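I have finally, finally got going on the big bathroom clean, and I'm so happy I need to write it down before the mood goes!

If you're new, quick catch-up. In April we moved into the long upstairs room at the old Prestico building, which is one big open space with the tub standing right out in it. No walls around the bathing end at all. You can sit on the sofa and hold a conversation with somebody in the bath, which my sister thinks is appalling and I think is the best thing that's ever happened to me. I'd wanted a freestanding tub since I was a kid reading in the bath until my toes went wrinkly, and now there's one in dark green with a white rim.

What I hadn't thought through is how much floor a freestanding tub makes you clean. A built-in bath hides its own dust. This kind gives you a full loop all the way around, plus that mean little curve where the belly of the tub tucks in toward the floor and everything drifts underneath. Hair, mostly (mine), and fluff off the towels, and a sort of fine gray grit that I've decided comes down from the beams.

So the rule now is dry first, wet second. I used to go in with a mop straight away and all I did was make soup. The dry pass gets the little red machine, which I love far more than a grown woman should love something with a cord.

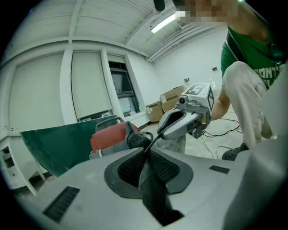
*Red machine out, nozzle on, tub up next.*

I do the dry pass in the same order every time:

- High stuff: tops of the window frames, the sill, the lights if I'm feeling brave
- The vanity top, after everything has come off it
- All the way around the tub, starting at the window side
- Under the vanity
- The open floor, walking backward toward the sofa

It takes 30 minutes if I don't stop to reorganize anything. I always stop to reorganize something. Last time it was the basket of bath salts, where I found 3 separate half-finished bags of the lavender kind, all tipped into one jar now and smelling wonderful.

A word on the cord, because Leanne Bramwell asked in the comments last month whether I'd go cordless. I've thought about it! A cordless one would be easier around the tub for sure. But I had one in the old apartment and it used to give up on me right when I'd got my shoulder under something awkward, and I'd have to crawl out again and wait. With a cord I just keep going until I'm bored. I do unplug and coil it up before any water comes out, every single time, and I'd say the same to anyone reading.

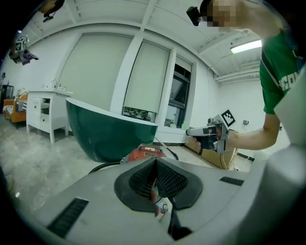 Storage is the bit I've been putting off, and it's the part I'm most excited about now. For the first few weeks everything I owned for washing any part of me lived on the rim of the tub or the floor beside it, and cleaning meant moving the whole crowd twice. The vanity has sorted that out. It's white, with drawers and cupboards, and best of all it's up on legs, so I can get right in underneath instead of scraping along a baseboard. The small bottles are still out on top by the faucet and I'm fine with that, I use those daily. Everything else has a drawer. Hair things in one, first aid and the boring medicines in another, and one that's nothing but spare soap, because I can't walk past soap in a store.

Then the wet pass. I'm very plain about this: warm water, a squirt of dish soap, two cloths, one for the tub and one for the floor, and they never swap. For the floor I wring the cloth out hard and go over it a second time with a dry towel, partly for the shine and partly so I don't slide into the sofa in my socks. (Once. Bruise the size of a plum.) The outside of the tub gets the same soapy cloth and then a buff with an old T-shirt. Dark green shows every drip, so the buffing matters more than you'd think, and I get a silly amount of joy from it. Round and round with some music on!

I tried the Trilum spray that people kept recommending, and it was nice enough, but the smell hung about all evening and I went back to dish soap. If you have a scent-free one you like, tell me, I'll try anything once.

Shades come next. They're beige rollers and I like them very much, they make the light lovely and soft in the late afternoon, but they do collect dust along the bottom bar and I've been wiping them with a damp cloth and hoping for the best. The soft brush attachment might be the answer. I also need to decide about the striped sofa cushions, which I want to wash, and whose covers I'm a little scared of. Black and white stripes in one wash... has anybody done it and lived?

Still on my list: a proper bath mat. I have my eye on one from Culau, thick cotton, and another from Teixeira that's thinner but would dry faster. I go back and forth about it every night in the tub, with a book I'm not reading.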